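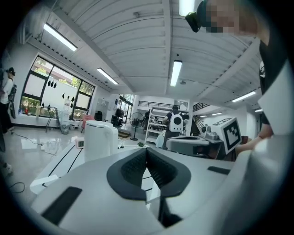 White hand-held gripper, black ribbed pads

Compostable caddy liners refused at Fevmont?

mossybrick
Right, I need to know if it's just our road. We've had the food waste caddies since November and I've been using the Cerano compostable liners the whole time (the green ones, from Cuadros on the high street) with no bother at all. This week the kitchen caddy stuff went out as usual and came back with a red sticker on the lid saying "wrong liner", still full. Full of fish skin, I might add! I've read the leaflet twice and it says "line your caddy with a suitable bag". Suitable how? I bought the compostable ones on purpose and they're not cheap.

tansy_and_leek
Same here, both sides of the road. Cludent took over the food round recently and I think they send it somewhere different now. My sister-in-law across town says theirs has always been newspaper or ordinary plastic bags, which sounds mad but she swears by it.

472bus
It isn't mad. If it's going to an anaerobic digestion plant they rip all the bags off at the start, whatever they're made of, and the bags get burned. The compostable ones go stretchy and wind themselves round the machinery, so plants often prefer plain old polythene. I know it feels backwards.

mossybrick
It feels VERY backwards. I spent years getting plastic bags out of this house and now I'm meant to put my potato peelings in one?

pennywort
Sorry but I don't agree with 472bus here. Plenty of plants take compostable liners quite happily, mine did when I lived further north, and telling people to go back to polythene is a rotten message. We did a street litter pick last month and got more than 40 bags of rubbish out of the brook, and most of what was in them was plastic film. The last thing anybody needs is another excuse to buy rolls of it.

472bus
I'm not telling anyone to buy rolls of it. Use a bread bag, or the bag the carrots came in, it's already in your kitchen. And it goes in a locked caddy, so it's not ending up in the brook.

pennywort
Until a fox gets the caddy open. Ours has been over three times.

tansy_and_leek
Turn the handle forward so it locks the lid, pennywort. I didn't know either till I saw next door doing it.

old_kettle
I've never used a liner of any sort. Sheet of newspaper in the bottom, tip it in the outside caddy every night, rinse with the washing-up water. Takes 30 seconds. Does get a bit ripe in summer I'll grant you.

mossybrick
We don't get a newspaper! I could use the free ads thing I suppose, if that isn't too shiny. Has anyone rung Cludent? I was on hold for ages and then it cut me off, so I've sent a message through the website as well. I'll post whatever they say.

tansy_and_leek
I did get through, on Friday. The chap was nice enough but he said he'd "have to check which liners", so I'm none the wiser. He did say they'd come back for stickered caddies within 5 working days if you report it online. Put the fish skin in the freezer next time, is my advice.

mossybrick
Bit late for this lot, it's been in the sun since breakfast. Reported it just now. Does anyone know if Cuadros will take back unopened rolls? I've got two and the receipt's somewhere.

old_kettle
They swapped some washing powder for me without a receipt, so worth a go. Or keep them for the compost heap if you've got one.

pennywort
I'll have them off you if not. I've got a heap, and they do rot down in mine, slowly. I'm still writing to the council about that leaflet though.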